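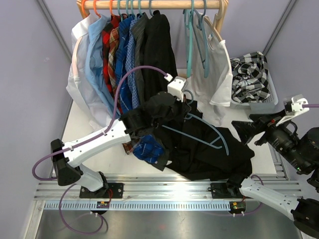

To: Trillik users list
Subject: Re: Hanger task — how many demos before it's worth training?

Hi all,

Good question, and one we've been chewing on at Andoneck for most of the winter, so forgive the length. I've left the original message at the bottom and pulled bits of it up here.

> Do you start every episode from the same layout, or mess it up each time?

Mess it up, every time! We began with a tidy start (one shirt, laid flat, collar facing the rack) and collected 50 episodes that way over two afternoons. The policy that came out of it was lovely as long as the shirt was flat and the collar faced the rack. Give it a bunched sleeve and it would poke the hanger straight into the armpit and sit there looking pleased with itself.

So now the shirts go down in a heap, more or less the way they'd come out of a basket. Dark clothes and plaids both, because the dark ones swallow all the folds on camera and the plaids have so much going on that the collar gets lost. If I had to choose I'd collect extra on black. You can hardly find the neck opening yourself when you're driving the arms, and if the operator is guessing then the recording is mostly guessing too.

> Does it matter what's already on the rail?

More than I expected. We used to clear the rail between episodes, and the first time we left a row of shirts up there the arm wouldn't go near it. Now we let the rail fill up as the session goes along and only strip it when there's no room left. You get a nearly bare rail, a half-full one and a packed one without having to plan anything. I'd also mix your hanger colours and shapes. We've got orange, teal, a greyish blue and a wooden one, and the neck of each sits a bit differently in the fingers.

> What do you do with failed attempts?

Keep them, but label them. If the hanger slips and the operator recovers, that goes in with the good ones, and I reckon those are the most useful recordings we have. If it ends with the shirt on the floor it goes in its own folder and we don't train on it. Please don't trim the slow bits out of the recoveries — we did that for a while and the motion came out jumpy.

As for the actual number, ours was hopeless at 50, started to look like something at 200 or so, and we're at 600 now. It's decent on button-ups and still poor on anything stretchy. One operator can do 20 in a sitting before they get sloppy, me included. After that the grips get lazy and you'll spend longer sorting the recordings than you did making them.

One last thing, check your wrist cables before each sitting. Ours are tied along the forearm with enough slack at the elbow for a full reach, and it took us three goes to get that right.

Happy to share our labelling sheet if anybody wants it. It's only a spreadsheet, and the column names are a bit silly.

Cheers,
the Andoneck bench

On a morning in August, the Rasarby group wrote:
> Hello list,
>
> We're setting up two arms for putting shirts on hangers, using the Ragnarsson recording scripts. So far we have 28 demos, all the same shirt, and the trained policy does nothing sensible at all. Before we spend another month on it, a few questions for anyone who has been through this.
>
> Do you start every episode from the same layout, or mess it up each time?
>
> Does it matter what's already on the rail?
>
> What do you do with failed attempts? We've been deleting them.
>
> And is there a number where it starts to come good? Any hints welcome, even discouraging ones.
>
> Thanks,
> Rasarby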